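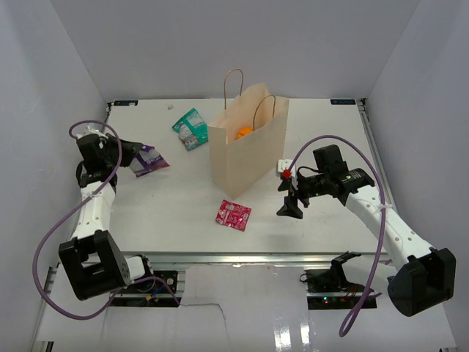
Good Practice for Shared Two-Arm Workstations

The Groltatis Handling Group publishes this gallery together with its revised rules for tabletop cells in which two arms share one work area. The rules were adopted in October and apply to all benches at the Tulard site. Packing a paper bag with snack packets is the reference task, as flexible wrappers test the grip settings well. Under Rule 4, only one arm may reach over the open bag at a time, and the second arm shall remain to the side. Cables shall be secured to the arm link with ties, with enough slack left in a loop above the wrist for full travel. The bag shall stand upright with its opening clear of both cables.

Operators shall keep a distance of 200 mm from the table edge while the arms are powered. Speed is limited to 100 mm per second during setup – no exceptions are granted for short tests. Small debris shall be cleared from the tabletop before each run. Questions on the rules may be sent to Birgit Oltmanns, Standards Office.

Comments (3)

Orest Sirko
23/12/2019
Does the 200 mm distance apply from the rail or from the panel? Our Ratex bench has a wide rail and the two readings differ.

Birgit Oltmanns
From the outer face of the rail. The wording will be corrected in the next issue.

wunderlich_bench2
We tie the cable at both ends of the link and check the ties every 200 runs. Could an inspection interval be added to the rules?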